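Kovow to sell Evangelista garment rack as flat pack from May

16 Feb 2019

Furniture maker Kovow has confirmed that its tabletop garment rack, the Evangelista, will go on sale in May. The first production run is 2,000 units, all made at the company's Bultlow plant.

The rack is meant for small bedrooms, hallways and shop counters. It ships flat and goes together with one hex key. The rail is rated for a static load of 2 kg, which Kovow says covers a few shirts or one light jacket.

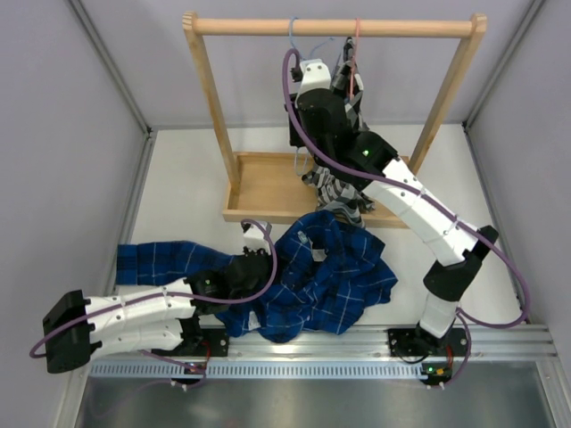
Load tests at Bultlow were run on 100 racks taken from the pilot batch. Product engineer Szu-yu Lui said the main change after testing was to the joint between rail and post, where the screw hole was moved down to keep the wood from splitting. The posts slant inward from the round rail to a shallow wooden tray, and a plaid shirt on the rail can reach far enough down for its lower folds to spread over the tray's front edge. Lui said buyers should button long shirts and hang them toward the middle of the rail. The tray is glued at the corners and should not be used for wet shoes.

Retailer Sonder will carry the rack in its own stores and has ordered 100 units for display. Buyer Waqas Rajput said hangers will be sold separately. Spare rails and screws can be ordered from Kovow under the same part numbers as the pilot batch. A price has not been set.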